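허리 찜질기 두 달째, 그냥 써보는 후기

작년 겨울부터 허리가 말썽이에요. 처음엔 자고 일어나면 뻐근한 정도였는데 어느 수요일 아침에 양말 신다가 그대로 굳어버렸거든요. 한쪽 발만 양말 신은 채로 침대 모서리에 앉아서 한참을 못 움직였어요ㅠㅠ 병원에서는 디스크까지는 아니고 근육이 많이 뭉쳤다고, 오래 앉아 있지 말고 따뜻하게 해주라고 하시더라고요. 오래 앉아 있지 말라니... 저는 앉아서 돈 버는 사람인데요.

그래서 전기 찜질기를 알아보기 시작했습니다. 원래 집에 있던 건 엄마가 주신 팥주머니인데, 전자레인지에 돌리면 처음엔 너무 뜨겁고 금방 식어요. 냄새도 좀... 구수하다 못해 밥 짓는 집 같고. 한 번은 너무 오래 돌려서 탄내가 난 뒤로는 서랍에 들어가 있습니다.

후보는 두 개였어요. Curken에서 나온 벨트형이랑 Bjarnason의 넓은 패드형. 벨트형은 허리에 감고 돌아다닐 수 있다는 게 끌렸는데, 상품평을 보니까 배 쪽 벨크로가 옷에 자꾸 붙는다는 얘기가 많더라고요. 저는 집에서 니트를 많이 입어서 이건 좀 치명적이었어요. 그래도 마지막까지 고민하다가 결국 Bjarnason 패드로 갔습니다. 가격은 배송비까지 99달러. 솔직히 찜질기치고 비싸다고 생각해서 장바구니에 넣었다 뺐다를 몇 번이나 했는지 몰라요.

받아보고 제일 먼저 마음에 든 건 크기예요. 허리에서 엉덩이 위쪽까지 한 번에 덮이고, 반으로 접으면 어깨에도 올릴 수 있어요. 겉감은 보들보들한 천이고 커버만 벗겨서 세탁기에 돌릴 수 있습니다. 온도는 단계별로 올라가는데 저는 거의 제일 낮은 단계만 써요. 처음에 욕심내서 높은 단계로 했다가 피부가 벌겋게 올라와서 깜짝 놀랐거든요! 꼭 얇은 옷 한 겹 입고 쓰세요. 그리고 켜놓고 잠들지 마시고요. 자동 꺼짐이 있긴 한데 그래도 저는 무서워서 휴대폰 알람을 따로 맞춰둬요.

아쉬운 점도 있어요. 일단 전선이 짧아요. 저희 집 소파 옆에는 콘센트가 없어서 멀티탭을 끌어와야 하는데, 이게 거실 한복판을 가로지르니까 발에 걸려요. 그리고 조절기에 불빛이 너무 밝아서 밤에는 신경 쓰입니다. 저는 마스킹테이프를 붙여놨어요. 예쁘진 않지만 뭐 나만 쓰는 건데요.

효과는... 음, 이걸로 허리가 나았다고는 못 하겠어요. 의자를 바꾼 것도 있고 점심 먹고 걷기 시작한 것도 있어서 뭐가 도움이 된 건지 잘 모르겠거든요. 다만 저녁에 대고 있으면 확실히 편해요. 딱딱하던 데가 스르르 풀리는 느낌이랄까, 그 상태에서 살살 스트레칭을 하면 평소보다 잘 숙여져요. 아침에 양말 신는 것도 이제는 별생각 없이 합니다. (이게 얼마나 큰 행복인지 안 아파본 분들은 모르실 거예요.)

요즘 제 저녁 순서는 이래요. 설거지 끝내고, 바닥에 매트 깔고, 무릎 밑에 쿠션 하나 넣고 누워서 패드를 허리에 대요. 처음엔 가만히 누워 있는 게 지루해서 드라마를 봤는데 그러면 목이 꺾여서 이번엔 목이 아프더라고요. 그래서 지금은 귀로만 듣는 걸로 바꿨어요. 오디오북이나 옛날 라디오 방송 같은 거요. 그러다 보면 시간이 금방 갑니다.

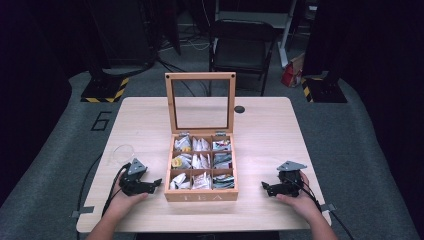

매트는 Plurkwood 요가매트인데 산 지 오래돼서 가장자리가 다 말렸어요. 누워 있기엔 좀 얇아서 밑에 담요를 하나 더 깔고 씁니다. 두꺼운 걸로 새로 살까 싶다가도 찜질기에 이미 돈을 썼으니까 올해는 그냥 버티려고요. 대신 폼롤러는 하나 샀어요. Jerkier 제품인데 제일 말랑한 걸로 골랐고, 허리에는 안 쓰고 등이랑 허벅지 뒤쪽만 굴려요. 허리에 바로 대고 굴리는 건 물리치료사 선생님이 저한테는 하지 말라고 하셨거든요.

아 그리고 혹시 부모님 선물로 생각하시는 분들은 조절기 글씨를 꼭 확인해보세요. 영어로만 쓰여 있고 글씨가 작아서 저희 엄마는 돋보기를 쓰셔야 했어요. 엄마는 써보시더니 따뜻하긴 한데 팥주머니가 낫다고 하시네요ㅋㅋ 묵직하게 눌러주는 맛이 없대요. 그 말도 맞아서 할 말이 없었습니다. 패드가 가벼운 편이라 엎드려서 올려두면 자꾸 한쪽으로 흘러내리긴 해요.

당분간은 계속 써볼 생각이고, 날이 더워지면 어떻게 할지는 아직 모르겠어요. 6월쯤 되면 등에 땀띠가 나지 않을까 싶기도 하고. 여름에도 찜질하시는 분 계시면 댓글로 좀 알려주세요. 의자 바꾼 얘기는 쓰다 보니 길어져서 다음 글에 따로 올릴게요!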